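Disposal of Retired Desktop Computers: Proposed Change to the Resident Drop-Off Rule
Wollitlow Community Forum > Public Services > Waste and Recycling
Posted 14th July by wollitlow_services
340 views | 2 shares

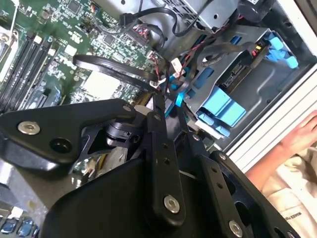
Bilis_Lane_Resident wrote that the proposal should not go forward until the rule on hard drives is stated in full. The draft says that residents are "expected to take reasonable steps" to remove personal information before drop-off. It does not say what those steps are, and it does not say who is responsible if they are not taken. A household that hands over a desktop computer is handing over tax returns, medical letters and family photographs. The word "reasonable" is not sufficient for that purpose.

Share | Reply

wollitlow_services (original poster)
The full text of the proposal is set out for the convenience of members.

Under the present rule, desktop computers are accepted at the Zelton Road drop-off site only when they are complete. A computer that has had its hard drive taken out is treated as parts and is refused. Under the proposed rule, the site would accept desktop computers with or without a hard drive, provided that the case is closed and the power cord is either attached or taped to the side. Loose circuit boards would continue to be refused. Monitors are covered by a separate rule and are not affected.

The limit of 2 computers per household per visit would remain in place. Small businesses would be permitted to bring up to 40 computers per year by appointment.

Comments received in this thread will be attached to the file.

Share | Reply

garden_gate_77
I support the proposal. In February I was turned away at Zelton Road with a computer that had no drive in it. I had removed the drive because the library's own handout on identity theft recommends doing so. It is not acceptable for one public office to give advice and for another to refuse service to those who follow it.

I would ask that the new rule be posted at the entrance to the site and not only at the unloading area. By the time a driver reaches the unloading area, the line behind does not permit turning around.

4 replies

Share | Reply

Wogan_Street_Treadle
With respect to the previous member, I do not agree that the present rule is without merit. The firm that takes the material from Zelton Road pays by weight and by grade. A complete computer is a higher grade than a stripped one. If residents are told that they may remove the drive, a number of them will also remove the memory, the graphics card and anything else that can be sold, and the town will be left with empty steel boxes. The draft contains no provision to prevent this.

I would prefer a rule that accepts computers without a drive but requires that all other parts be present.

Share | Reply

garden_gate_77
The member's concern is noted. I would ask in return who is to carry out the inspection. The attendants are not trained to recognize a missing memory module, and opening every case would add to the wait, which is already long on the first weekend of the month. A requirement that cannot be checked should not be written into a rule.

Share | Reply

Wogan_Street_Treadle
A great many rules are written without every case being checked. The purpose of such a rule is to inform residents of what is expected. I maintain my position.

Share | Reply

quarter_past_noon
I write as a person who repaired office computers for a number of years and who has no position on the fee question.

Members should be aware that deleting files does not remove them. Emptying the recycle bin does not remove them either. A standard hard drive should be overwritten in full with a program intended for that purpose. A solid-state drive should be cleared with the secure erase function supplied by its manufacturer. Where the drive no longer works and cannot be overwritten, it should be taken out and physically destroyed by a service that does this work.

Removing a drive from an ordinary desktop computer requires a screwdriver and a short amount of time. The computer must be shut down and unplugged from the wall before the side panel is opened. The drive is connected by a data cable and a power cable, and both should be pulled by the connector and never by the wire. Some newer computers have a small drive mounted flat on the main board and held by a single screw. Residents who do not find a drive in the usual bay should look for this second type before concluding that there is none. Many computers contain both.

The power supply should not be opened under any circumstances. It can hold a dangerous charge after it has been unplugged.

11 replies

Share | Reply

Bilis_Lane_Resident
I thank the member for this information. It is precisely what ought to appear in the proposal. I would request that the paragraph on the second type of drive be included in any printed notice. My own household gave away a computer under the belief that the drive had been taken out, and I am no longer confident that this was the case.

Share | Reply

old_mill_ledger
The thread has not yet addressed cost. The draft refers to a sum of $4,000 for "signage, storage and secure handling." It does not divide the sum among those three items. Signage cannot account for much of it. If the larger part is for secure handling, then residents are entitled to know what is being secured, given that the proposal places the duty to remove personal information on the household.

Either the town takes responsibility for the drives, in which case the expense is justified, or it does not, in which case the expense should be struck.

Share | Reply

wollitlow_services (original poster)
In response to the question on cost: the sum covers a locked steel cabinet at the Zelton Road site, replacement signs at the entrance and at the unloading area, and a yearly contract for the shredding of drives that residents choose to hand over separately. A breakdown by item will be added to the file.

In response to the question on responsibility: the shredding service would be optional. A resident who places a drive in the cabinet would receive a receipt. A resident who leaves the drive inside the computer would not, and the town would make no promise as to its contents.

Share | Reply

old_mill_ledger
The reply is appreciated. I would observe that the optional shredding service is the most useful part of the plan and that it does not appear anywhere in the text posted above. I withdraw my objection to the expense, subject to the breakdown. I do not withdraw my objection to the drafting.

Share | Reply

north_end_tenant
I wish to raise the position of residents who do not own a car. The Zelton Road site does not admit persons on foot. A tenant in the Wogan Street apartments who wishes to dispose of a desktop computer must either pay for a pickup or ask a neighbor. As a result, old computers are left beside the trash enclosure, where the question of who removed the hard drive does not arise at all.

A collection at the Bilis Lane parking lot twice a year would meet this need. I ask that it be considered together with the present proposal and not set aside for a later one.

7 replies

Share | Reply

Wogan_Street_Treadle
I live in the building referred to and can confirm that this occurs. On this point I agree entirely. I would add that such a collection should accept printers, which are left beside the enclosure in greater numbers than computers.

Share | Reply

garden_gate_77
I have no objection to a collection at Bilis Lane, but I would not wish the drop-off rule to be delayed on its account. The two matters can be decided separately. The rule requires a change of wording, while a collection requires a contract, a traffic plan and staff.

Share | Reply

north_end_tenant
Matters that are to be decided separately are frequently not decided. I ask that my comment be attached to the file as written.

Share | Reply

wollitlow_services (original poster)
The comment will be attached as written. The request concerning printers has been forwarded to the office that manages bulk pickup. Members who wish to add a comment on the wording of the hard drive provision may continue to do so in this thread.

23 comments | 2 shares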